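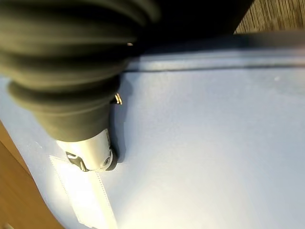

**Phone says storage is full but I can't find what's using it. Any ideas before I wipe it?**

Posted by Elango Raju

Hi all, hoping somebody has seen this before. I have a Navodance phone, the 128 GB one, bought used from a shop in Gokulberg last January. It's been great up until the last system update. Now every morning I wake up to a "storage almost full" warning, and when I go into settings it says I've got nearly 9 GB free. By evening it's down to nothing and the camera won't even open.

Stuff I've tried so far: moved all my videos to the laptop, deleted three games, cleared out the downloads folder (there were 492 files in there, mostly restaurant menus and boarding passes, don't judge me). I got a bunch of space back and was very pleased with myself for one whole day. Then it filled up again.

The weird bit is the storage screen. Photos, apps and music all look normal, but there's a gray bar labeled "Other" and it keeps growing. Tapping it just gives me a message about system files and no button to do anything. I also use the Kurup app for my messages because my family is all on there, if that matters. I've got a big group chat with the cousins and it never shuts up.

Do I need to do a full reset? I'd really like to avoid it, my banking app took me forever to set up. Also the phone gets kind of warm in my pocket now, which it never used to do. Not sure if that's the same problem.

---

**Thirumalai Bhat**

Just reset it. Mine was slow after the update too and I reset it and it was fine. Or get one with more storage, 128 isn't much these days.

---

**Thenmozhi Joseph**

Please don't reset it yet! I had pretty much this exact thing on my old Navodance and I'd put money on Kurup. By default it saves every single picture and clip from every chat, and then it makes a backup copy of the whole lot on the phone each night. On mine the old backups weren't getting deleted, so I had a pile of them sitting there and the phone counted them as "Other" instead of counting them under the app. Drove me up the wall until I found the folder.

What I did:

1. Open Kurup, go to Settings, then Chats, then Backup. Change "Keep copies" from All to Latest only.
2. Same menu, turn off "Save media automatically." You can still save the ones you want by holding your finger on them.
3. Open the regular Files app (the one that came with the phone) and turn on "Show hidden folders" from the three dots in the corner.
4. Look for a folder called .kurup_backup and sort it by date. Keep the newest one and delete the rest.
5. Empty the trash in the Files app. I forgot this the first time and sat there wondering why I hadn't gained anything.
6. Restart.

My group chat folder had 2,519 pictures in it and I swear half of them were good morning flowers from my aunt. I got back 20 GB once the old backups were gone.

As for it being warm, mine did that as well and it stopped after I changed the backup setting, but I can't promise it's the same cause for you. Have a look at the battery screen and see what's at the top of the list. If it's Kurup, well, there you go. If it's something called "Media indexer," leave the phone on the charger overnight and let it finish, it goes a bit nuts after an update.

One more thing, copy that newest backup to your laptop before you start deleting. Takes a couple of minutes and you'll be glad if you tap the wrong file.

---

**Thirumalai Amin**

Seconding Thenmozhi, although on my phone the folder was under Android > media and didn't have the dot in front, so check there if you can't find it. I've got the Wudammont version of the software though, so the menus are a little different. "Keep copies" is called "Backup history" on mine.

If the gray bar is still growing after all that, check whether the update file itself is hanging around. Settings, System update, three dots, "Remove downloaded package." It only shows up if there's something to remove.

---

**Elango Raju**

It was the backups!! They went all the way back to when I first put Kurup on the phone. I've deleted everything except the newest and the camera opens again. Battery screen has Kurup at the top by a mile, so I'll keep an eye on the heat and post again if it doesn't settle down. Thirumalai A., I did have the update package sitting there too, so that's gone as well. Thank you both so much!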